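Mundlow Lab Course, Unit 4: Comparing two grippers
Notes for July 2021

Fix the arm at the home position before you change the fingers. Use small objects first — a clear cup, a small bottle, a phone lying flat.
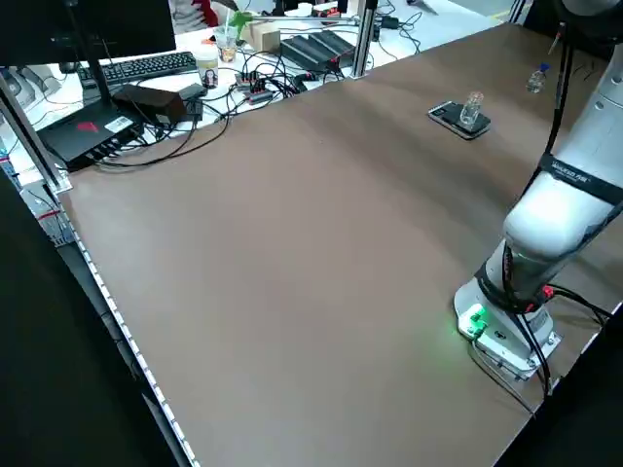
Ekanayake asks if the clear cup is fair for the Druvora fingers, as they are so narrow. It is fair, but write the finger type beside each result.

For the wrist camera test, open the fingers fully and point them to a plain surface.
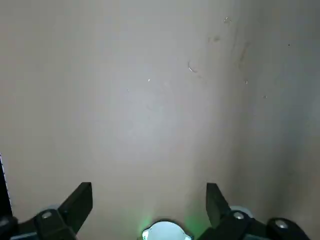 Save 11 pictures for each finger type, then repeat with the room lights off. Reports go to the Prandthorpe folder.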